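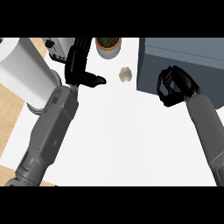 Dishwasher stops mid-cycle and won't drain - my running log

October 2023
By Lyle Baptiste
4 min read

Ticket 3386 with Vadard support, still open as I write this. I'm keeping my own notes because every time I call I get a new person and have to start over.

First failure. Put it on the normal wash after dinner, came back, and it was sitting there with the drain light blinking and a couple inches of gray water in the bottom. Canceled the cycle, held the start button down, got a hum and then nothing. Bailed it out with a coffee mug (slow, would not recommend) and went to bed annoyed.

Next morning I pulled the filter. It had a bit of label off a jam jar in it and some rice. Rinsed it, put it back, ran the short cycle. Drained fine! I figured I was done.

I was not done. Two days later, same light, same puddle. Called support and they had me switch it off at the breaker for 20 minutes. That got me one good wash.

Then I checked the hose under the sink. It was lying flat along the cabinet floor with a kink right behind the trash can, so I looped it up high under the counter and strapped it there. Also took it off at the sink end and blew through it - clear, tasted terrible. Ran it twice that evening and it drained both times, but the second time it took ages and the pump sounded like it was chewing on something.

Posted all this on the owners' board and Emmanuel Ndung'u wrote back asking if I'd looked at the pump itself. I hadn't. On my model (the Kelness) you get to it from inside, under the filter, after you pop off a little plastic cover. I got the cover off with a spoon handle and there was a sliver of glass jammed against the impeller. Wear gloves for this part, I didn't and I have the bandage to show for it.

With the glass out the impeller turns by hand, but it wobbles. Emmanuel says that means the shaft is worn and it'll quit again. Vadard wants 400 dollars to send someone out. A new pump from Foltham is 80 and it's four screws and a plug, so I ordered the pump.

Status: draining, noisy, short cycles only. Pump is supposed to ship the first week of November. I've asked Vadard to leave the ticket open until it's in and I've run a full hot wash.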